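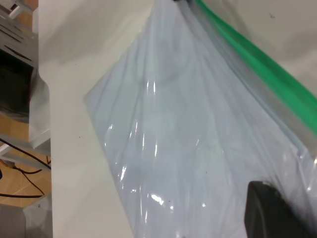 Freezing blueberries: wash first or wash after?

droladstead_dan
We came home from Figueroa's u-pick with more blueberries than we can eat in a week, so most of them are going in the freezer. My mother always washed hers first. My wife's family never did, and they say washing makes the skins tough. I've done it both ways over the years and I can't say I noticed, but I never had this many at once to ruin. What does everyone else do? Chest freezer, gallon zip bags, mostly for muffins and oatmeal through the winter.

marshgrass
After. Put them in dry, straight from the bucket, and rinse what you need when you take it out. Thirty seconds in a colander under cold water.

Tadeo Insaurralde
I'm going to disagree. I wash before, every year. I want to be able to open the bag and pour some in a bowl without thinking about it, and so do my kids, who will not rinse anything. Rinse, then spread on towels with a fan on low for an hour, then onto sheet pans in one layer, then the freezer overnight, then the bags. If they are dry when they go on the pan, they come off like marbles.

marshgrass
An hour with a fan and you still have water up in the crown end. That is what sticks them together. I tried it two summers in a row and got bricks.

Tadeo Insaurralde
Then they weren't dry. Roll them around on the towel halfway through.

pie_tin
How big is the load? A few quarts, sure, wash and dry. If it's twenty pounds you don't have the counter for it.

droladstead_dan
The slip says 10 pounds, plus what the kids picked, which didn't get weighed. So not huge. I have two sheet pans that fit in the freezer and one that doesn't.

pie_tin
Then it's going to be four or five rounds on the pans. I'd do two rounds a day and keep the rest in the fridge. They hold fine for a week if you pick out the soft ones first.

Valentina Lagos
I skip the pans. Unwashed dry berries go right in the bag, lay the bag flat, no more than an inch or so thick, and freeze it like that. In the morning give it a whack on the counter and they come apart. I've done it this way since we moved out here and I have never had a bag I couldn't break up by hand. Pans are for people with upright freezers.

Tadeo Insaurralde
That works with unwashed. It does not work with washed, I agree with you there.

greenlatch
On the tough skin question, I did a side by side one year. Same bushes, same day, one bag washed and one not. Ate them in January. Raw and half thawed, the washed ones did seem a little chewier to me. My husband said they were the same. In muffins there was no difference at all.

droladstead_dan
That's useful. Most of ours get baked.

Valentina Lagos
Which variety? That matters more than washing, in my opinion. The late ones at Figueroa's have a thick skin to begin with.

droladstead_dan
The sign on the row said Golska. Medium size, fairly tart. I don't know anything about them.

Valentina Lagos
I've picked those. They freeze well. Thick skin, but they don't burst when they thaw, so they don't turn the batter gray.

marshgrass
Tossing them in a spoonful of the flour before you fold them in helps with the gray too. And put them in frozen.

pie_tin
Frozen, yes, but add a few minutes to the bake. My muffins go from 22 minutes to 26.

hollis_b
Can I ask about bags, as long as we're here? Freezer bags versus the regular storage kind. I've been using the regular ones doubled up because I bought too many. By March everything in there has frost all over it.

Tadeo Insaurralde
Freezer bags are thicker. Doubling the thin ones helps some, but the air you leave inside is the bigger problem. Zip it nearly shut, press from the bottom up, and close the last inch when it's flat.

hollis_b
I use a straw for that last part.

Tadeo Insaurralde
Same idea. I don't love the thought of breathing in over the berries, but plenty of people do it.

greenlatch
I have a Wekix vacuum sealer and don't recommend it for berries unless they are frozen solid first. I did a batch fresh and made jam by accident. Frozen on the pan overnight and then sealed, they're very good, and the ones from two summers ago still taste fine.

marshgrass
Two years is a long time for a blueberry. I try to be through mine by the time the new ones are ripe in June.

greenlatch
They got buried under a turkey.

hollis_b
What does everybody write on the bag? I put the month and the number of cups. My sister does it by weight.

pie_tin
Cups. Every recipe I use is in cups. Two cups to a quart bag, four to a gallon so it lies flat.

Valentina Lagos
Weight. I put 519 grams in a bag because that is one pie in my deep dish, and I don't have to measure again. Write on it before you fill it, the marker won't take once the plastic is cold.

pie_tin
519 is very exact.

Valentina Lagos
It's what was on the scale the year the pie came out right.

droladstead_dan
Update from last night. I split it. Half went in unwashed and flat, the way Valentina does it, and half I washed and dried on towels and put on the pans. The unwashed bags took me fifteen minutes. The washed ones took most of the evening, and I had to throw out a dish towel. Checked this morning, and both came apart. A few of the washed ones were stuck in twos and threes, so I probably rushed the drying.

Tadeo Insaurralde
You rushed the drying.

marshgrass
Mark which is which so you don't eat the unwashed ones out of the bag.

droladstead_dan
Done. There's a W on the washed. I'll thaw some of each this winter and see if I can tell about the skins.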